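Can a robot learn to clean a sink by copying your hands?

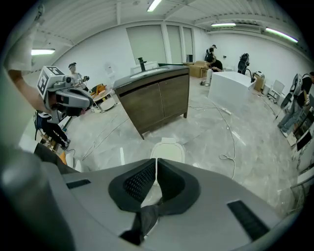
You may have seen a headline in November that said robots can now learn housework just by copying people. Headlines like that are fun to read. They also leave things out, so let's go slowly and see what the scientists did, what they found, and which bits we should be a little suspicious of.

First, the problem

A robot doesn't know how to do anything when it is built. If you want it to wipe a sink, somebody has to teach it.

The old way is to drive the real robot by remote control, over and over, while a computer records every move. It works, but it is slow. Robots are expensive and heavy, and there is usually a queue of people wanting to use them. Have you ever tried to win a toy with one of those grabber machines at the fair? Now imagine doing that all day long, with a sponge.

The newer way is to leave the robot out of the lesson. A person holds a gripper, a bit like the end of a robot's arm with a handle on it. The person does the job with the gripper, and a camera on it records what the gripper "sees". The computer also works out how the gripper moved through the room. Later on, a robot with the same kind of gripper tries to do what the person did.

Some gripper tools have a cube on top covered in black and white square patterns. The patterns look a bit like a puzzle. They are there so that a camera can find the cube easily and work out which way it is turned. Try it yourself: draw a different pattern on each side of a box, then ask a friend to turn it while you look away. When you look back, you can tell which way it has been turned by which patterns are showing.

What the team wanted to know

Rosalinda Javier and Lorna Samonte run a project called Flerkow. They had a question that sounds simple. If people give the lessons with hand-held grippers, does the robot learn as well as it would from the slow old way?

They picked one job, which was wiping round a bathroom sink. People recorded 700 lessons with hand-held grippers. Then the robot was given 27 tries at a sink it had never met before. It did the job properly in 20 of them.

That sounds quite good! If you got 20 out of 27 in a spelling test you would probably be pleased. But let's ask some awkward questions, because that is what you should do with any result, even one you like.

Awkward question one: what does "properly" mean?

The team said a try counted if the cloth touched every part of the sink's rim. Look at that carefully. It doesn't say the sink was clean. You could pass this test with a dirty cloth. I'm sure your family has views on whether that counts as cleaning the bathroom.

Awkward question two: how new was the new sink?

The robot had never met that sink, which is fair. But it was in the same room as the others, with the same lights and the same floor. Your bathroom has a toothbrush mug, a bath toy and maybe a cat in it. We don't know how the robot would get on there. The team says so too, on the last page of their report, where headline writers don't always look.

Awkward question three: who gave the lessons?

Lessons are only as good as the teachers. Some people move a gripper quickly and some move it slowly. Some stop to scratch their nose. When Samonte looked through the recordings, she found that the very fast ones made the robot worse. With those taken out, it missed the rim less often. To me this is the most interesting thing in the whole report, and the headline didn't mention it.

Awkward question four: was it really as good as the old way?

This is where I start to frown. Only 2 people gave lessons the old way, by remote control, and both of them were new to it. Suppose I wanted to prove that scooters are faster than bicycles, and I gave the bicycles to people who had just learned to ride. You would say that wasn't a fair race. The team would need some well-practised drivers before I would believe the answer.

So is it true?

Part of it is. Recording lessons with a hand-held gripper does seem to be quicker, and a robot can learn something useful from it. I'm happy to believe that much. "Robots can now learn housework" is a much bigger claim. One robot learned most of one small job in one room.

Javier says the next test will be in kitchens, with different people teaching. I'd like to see that one.

Try this at home

Put on a pair of thick gloves and pick up a cloth with kitchen tongs. Now wipe all the way round a sink using only the tongs. Ask someone to watch and tell you which bits you missed.

Then do it again twice as fast. Did you miss more? Write down both scores before you decide who was right, you or the scientists.

Words to know

Gripper: the part of a robot that holds things.

Fair test: a test where you change only one thing and keep everything else the same.

Claim: something a person says is true. You are allowed to ask how they know.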